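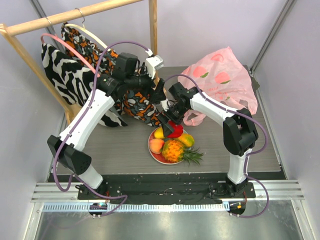 Vadine ouvre son atelier au public en avril et on cherche des participants pour la demi-journée de démonstration, plus deux personnes payées pour nous aider à la tenir. Appel un peu tardif, désolés, on a eu la confirmation de la salle vendredi. Au programme côté visiteurs : la cellule à deux bras, avec l'assiette de fruits au milieu (citron, pêche, mangue, ananas sculpté et le fruit rouge que le bras droit tient dans sa pince) et le portant à vêtements dans le coin gauche. Vous regardez, vous posez vos questions, puis vous prenez les commandes. Pas besoin de savoir coder. Pas besoin de savoir quoi que ce soit, en fait.

QUI ON CHERCHE

Participants : adultes, tous métiers, tous âges. Gens du commerce, de la restauration, de la blanchisserie, du soin à domicile très bienvenus, vous avez un avis sur la façon dont on attrape les choses et ça nous intéresse plus que le reste. Étudiants ok. Mineurs à partir de la seconde, avec un adulte sur place pendant toute la séance (sur place = dans l'atelier, pas au café d'en face).

Animateurs de démonstration : 2 postes, contrat court, détails plus bas.

On ne prend pas cette fois : les classes entières (une journée scolaire est prévue en automne, écrivez-nous pour la liste), les groupes commerciaux, les demandes de tournage.

CE QUI VOUS ATTEND

Séance de 90 minutes. Arrivée 10 min avant svp, il y a un registre à signer à l'accueil et l'ascenseur est lent.

D'abord présentation courte, debout, café à la main. Qui on est, ce que fait l'atelier, ce qu'il ne fait pas encore. Ensuite démo devant la cellule : prendre un fruit, le reposer dans l'assiette, passer à un autre. Puis un essai avec du tissu, imprimés très chargés et zébrures, choisis exprès. Le tissu est plus difficile que le fruit. On vous montrera aussi les ratés, la démo n'est pas montée au millimètre et un fruit par terre n'arrête pas la séance.

Deuxième partie, vous passez au poste de pilotage par petits groupes. On vous donne une consigne simple, genre « amener la pêche au bord de l'assiette », et vous essayez. Un animateur reste à côté de vous avec la main sur l'arrêt d'urgence. Quelques essais chacun, selon l'affluence.

Fin de séance : questionnaire papier, recto verso, puis discussion libre pour ceux qui veulent. Mabuza, l'association qui nous prête la salle du bas, tient une buvette.

Jatbridge, qui s'occupe du logiciel de pilotage, sera là toute la journée et répond aux questions techniques. Si vous voulez parler retours d'effort, calibration, câblage, c'est à eux qu'il faut s'adresser, et venez plutôt au dernier créneau, il y a moins de monde derrière vous.

CRÉNEAUX

9 h 30, complet ou presque
11 h 15
14 h
16 h (séance calme, musique coupée, groupe réduit, à demander dans votre message)

Indiquez deux choix. On fait au mieux mais on ne promet pas le premier.

LES 2 POSTES D'ANIMATEUR

Mission : accueillir les groupes, expliquer la cellule avec des mots normaux, remettre les fruits et les vêtements en place entre deux essais, surveiller la zone, distribuer et ramasser les questionnaires. Un coup de chiffon sur la platine noire devant les bras entre les séances, elle prend les miettes et ça se voit tout de suite.

Profil : à l'aise à l'oral, patient, ponctuel. Expérience en médiation scientifique, musée, animation ou vente appréciée. Anglais utile pour quelques visiteurs, pas obligatoire. Aucune formation en robotique exigée, on vous forme la veille l'après-midi (formation payée, oui, on nous pose la question à chaque fois).

Contrat : CDD pour la demi-journée de formation et la journée de démo. Rémunération 200 euros brut pour l'ensemble, repas du midi compris, remboursement des transports en commun sur justificatif. Suite possible avec la journée scolaire d'automne si ça se passe bien des deux côtés.

À savoir avant de postuler : on est debout presque tout le temps, un tabouret haut est disponible. Chaussures fermées, cheveux longs attachés, pas d'écharpe ni de bracelets près de la cellule. Même consigne pour les participants d'ailleurs, pensez y.

ACCÈS ET SÉCURITÉ

L'atelier est au premier étage, accessible en fauteuil par l'ascenseur côté cour. Le poste de pilotage se règle en hauteur. Toilettes adaptées en bas, près de la salle Mabuza. Si vous avez besoin d'un interprète LSF ou d'un autre aménagement, dites-le dès l'inscription pour qu'on ait le temps de s'organiser.

Personne ne met les mains dans la cellule quand les bras sont sous tension. Ça vaut pour les visiteurs, les animateurs et nous. Pour toute question de sécurité, demandez avant de toucher, surtout les câbles violets qui passent devant la platine, ils ont l'air de traîner mais ils servent.

Allergies : on manipule des fruits et des textiles, signalez ce qui vous concerne dans votre message.

VOS DONNÉES

Les essais sont enregistrés (mouvements des bras et vidéo de la table). Le son n'est pas pris. Les enregistrements vont au projet Vudurora, qui étudie la manipulation d'objets du quotidien. Formulaire de consentement à signer sur place, vous pouvez refuser et assister quand même à la démo, sans piloter. Retrait possible ensuite par simple mail en donnant votre numéro de séance, gardez le ticket.

POUR S'INSCRIRE OU POSTULER

Par mail à l'adresse de contact de l'atelier, lien « Nous écrire » en bas de page. Objet : « Participant avril » ou « Animateur avril », merci de respecter l'objet, on trie avec.

Participants : nom, deux créneaux, besoins particuliers, et si vous venez accompagné. Trois lignes suffisent.

Animateurs : CV d'une page, quelques phrases sur une fois où vous avez expliqué un truc compliqué à quelqu'un. Pas de lettre de motivation. Entretien de vingt minutes par téléphone, réponse à tout le monde, y compris quand c'est non.

Clôture des candidatures animateur vendredi à midi. Pour les participants, tant qu'il reste de la place. Si vous ne pouvez plus venir, prévenez même le matin, il y a une liste d'attente et les gens dessus habite souvent le quartier.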